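# Living with the Sotetti Starter Kit: a term's worth of button pressing

Final project report, assistive kitchen strand, Trostville campus

When we were given the list of project topics last autumn, ours was the one with the shortest description: "Review a bought-in automation kit for use in an accessible kitchen." We will admit that we picked it partly because it sounded easier than the ones with equations in the title, and partly because one of us has a grandmother who cannot manage the tiny keys on her own microwave and has been complaining about it at Sunday lunch for as long as anybody can remember. So the question we took into the lab was a homely one. Could an ordinary team of students, with an arm and a gripper already on the bench, buy the Sotetti Starter Kit, follow the booklet, and end up with something that works a kitchen appliance for a person who can't?

## What you get for the money

Sotetti sells the kit through a reseller called Duda, and our department paid 700 pounds for it out of the teaching budget. It does not include an arm or a gripper, which the web page does say, though you have to scroll a fair way to find it. Inside the box there is a licence for the software, a printed booklet, a calibration card, a bag of fixings, and a year of support by email. There is also an optional add-on called Cimgate, a library of ready-made "household motions" that covers pressing, turning, pulling and lifting. We had the add-on included as part of an education bundle, so we can't say whether we would have paid extra for it. Having used it all term, we probably would.

The booklet deserves a kind word. It is written in plain language, it has proper drawings, and it assumes that you are nervous, which we were. The chapter on emergency stops comes first and is the longest, and we thought that was the right way round.

## Setting up

The booklet promises that you can be running in 60 minutes. It took us most of a Thursday, with a break for lunch, and we don't feel too bad about that. Half of the delay was our own doing: we had entered the weight of the tool wrongly, so the arm sagged a little each time it was put into hand-guiding mode and we kept blaming the software. Once the right figure was in, it held its position nicely and hand-guiding became a pleasure.

The other half was the calibration card. You lay it flat on the table, touch the four corners with the tool in the order shown, and the software works out where the table is. This goes well if your tool has a clear point. Ours has three fingers, and the booklet only shows a two-fingered one, so we had to decide for ourselves which fingertip would count as "the" fingertip. We would love to see a page on this in the next edition. Support answered our email the same afternoon (a very friendly reply, too) and told us that any finger would do so long as we never changed our minds.

## Teaching it to press

With Cimgate you teach a press by guiding the arm to just above the button, saving that spot, guiding it down until it touches, and saving that one as well. The software fills in the rest and asks how firmly you would like it to push. There are ten steps of firmness on the slider. We began at the gentlest and went up one at a time, writing down what happened in a notebook that is now rather dog-eared.

A microwave is a harder customer than we expected. The keys are small and close together, and they give very little under the finger, so you have to listen for the beep. Our gripper is a generous size, and lining it up with a single key meant closing the fingers into a tight bunch first and then coming in at an angle. We spent several afternoons on that angle alone. The number keys in the middle of the keypad were the most forgiving. Keys near the edges were fussier, and a small error in where the arm thought the table was would be enough to land us on the neighbour.

The door handle was another matter, and a happier one. The "pull" motion from the library worked on our second try, and there was a bit of cheering.

## How it did over the term

We logged every press attempt from the first proper session to the last, and the log came to 3432 lines. Going through it took longer than we had allowed, and we would strongly advise next year's group to agree on what counts as a failed press before they start. We had to go back and re-read a good many entries where one person had written "missed" and another had written "sort of".

With that caution in mind, our impressions are these:

- Presses were dependable within a session, once the first few had gone well.
- If the microwave had been nudged overnight, even slightly, everything had to be taught again. The kit offers no way of noticing this by itself.
- Middle firmness settings gave us the best results. The top ones pushed the whole oven backwards along the table.
- Cables need thinking about early on. Twice we stopped a run because a loop was pulling tight as the wrist turned.

The second of these is the one that matters most for a real kitchen, where people wipe surfaces and shove things about. Sotetti told us by email that a camera-based correction is planned, but they gave no date, and we have reviewed the product as it was sold to us.

## Would we recommend it?

For a teaching lab, yes, and warmly. We learnt a great deal, the support was excellent, and at no point did we feel that the kit was fighting us. For somebody's grandmother, not yet. The fixed positions are too delicate, and there is a lot of arm involved for the sake of warming some soup. We would gladly try it again when the camera correction arrives, and we have left our saved motions, our notebook and a list of the best approach angles in the project folder for whoever takes it on.

One last practical note: the software licence renews in August, and the reminder goes to the address used when ordering, so please check that someone is still reading it. 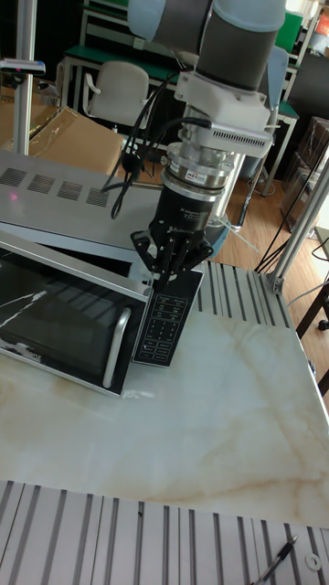 *Figure 1. The three-finger gripper at the top of the microwave's control panel.*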